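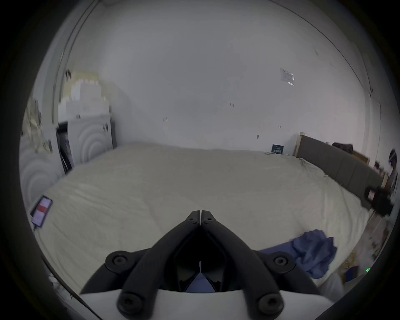 Grimley, our number two hand-held gripper, came back from its February rounds with 3627 squeezes on the counter and a jaw that wouldn't quite shut. Tayla Trevaskis at Plotus had been taping it up and hoping, a maintenance plan with a long history at this newsletter.

She has now done it properly. The fingers came off first, one small screw apiece near the tip. One of those screws had been put in with thread locker, by a person who has not come forward. Then the linkages, where the left side moved nicely and the right side moved like a shopping cart. The joint was full of lint. Grimley spends its working life folding sheets and picking up shirts in bedrooms, and it has evidently been keeping some for itself.

For those of you with a gripper of your own, the new routine goes like this. Every 200 squeezes, close the fingers and look at the tips. They should touch along the seam, and a strip of printer paper should stay put when you tug it. If it slides out, back off the linkage screws a quarter turn, work the jaw 13 times, and snug them down again, left and right in turns. Brush the lint out while you're there. No oil — oil and lint make felt, and we have enough felt.

Wipe the lens last, with the proper cloth and never with your sleeve. Bright, the number one gripper, has a scratch that will tell you why.

The spare finger pads from Trundilix are in the second drawer, 26 of them, in a bag marked "tea." Please sign for what you take. Tayla is keeping the list, and she has started writing in red pen.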